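About Masodel

Most "about us" pages tell you how passionate the company is. We sell props and furnishings for display homes, shop windows and small stage shows, and we are fairly sure you don't need us to be passionate about a side table. You need it to turn up, match the colour on the website and go back in the truck without a fight over the deposit. So we'll stick to how we work and what we think of our own trade, and you can decide from there.

We began as two people with a rented shed and a van that didn't like hills. The first stock came from a furniture shop called Lunholm that was closing down and wanted the floor cleared by the end of February. We bought far too many lamps. A few are still with us. If you've hired a brass-coloured reading lamp from us with a slightly crooked neck, that's one of them, and yes, we've tried to straighten it.

These days there are seven of us and a proper warehouse with racking. The catalogue has 1217 lines in it, and we don't think that number should impress you. A fair share of it is cushions. Plenty of hire firms count every cushion cover as a separate product so the total looks grand, and we do it too, because the booking software won't let us do anything else.

What we hire out

Furniture, rugs, lamps, mirrors, framed prints, kitchen bits, books by the metre, and flowers and plants that don't need water. We don't do marquees or catering gear. We tried party hire for one summer and found that other people's weddings are hard on chairs and harder on the phone.

We get asked whether "styling" really helps sell a house. We'd love to say yes, given who pays our wages. The figures that get thrown around in this business mostly come from people who hire out sofas, and we have never seen one we'd put our name to. An empty room is hard to judge for size, and a bed in it helps. Beyond that, talk to your agent, and ask them where their numbers come from as well.

On fake flowers

We used to be snobs about these. Fresh flowers look better on the first morning, no argument. But a display home is open for months, and someone has to change the water. Our fabric and plastic stems are hired by the bunch, cleaned between jobs and thrown out once they fade. We don't call them "forever blooms" and we don't claim they'd fool a gardener. Up close, most of them wouldn't.

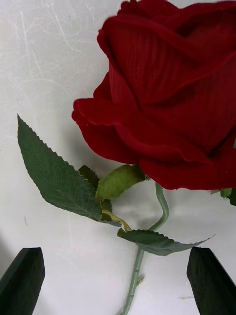 One of our artificial red roses, deep crimson with a rolled edge to the petals.

Reds are the worst for fading in a north-facing window, whatever the supplier's tag says. If your display gets sun all afternoon, ask us for the creams or the dried grasses. We'll tell you the same thing at the counter even if you've already got the reds in your basket.

Where it comes from

Some of our stock is second-hand, some is new, and some is made for us. Kaewmanee supplies our cane and rattan and has done so for years. The Zarnon range is our own label, and we should be plain about that: it is ordinary flat-pack shelving with better handles put on. We gave it a name so that it would be easier to find in the catalogue.

You won't find a green leaf badge on this page. Hiring a thing many times over is probably less wasteful than buying it once and dumping it. We also run trucks all week and go through a lot of bubble wrap. We haven't measured one against the other, so we'd sooner leave the badge off.

Prices and deposits

Prices are on the website with GST included. We don't do "price on application", which in our experience means the price depends on your shoes. The minimum hire is two weeks. Scuffs and normal wear are our problem. Red wine is yours. Deposits go back to the card you paid with once the goods are checked in, and if we plan to keep any of it you'll get photos first and a chance to argue.

Finding us

The warehouse is Unit 314, at the back of the estate past the tile place. The signs at the gate are out of date and still list the previous tenant. Drive past them and look for the blue roller door. Parking is tight in the mornings while the trucks are loading, so come after lunch if you want to browse.

Page last updated 17/05/2018.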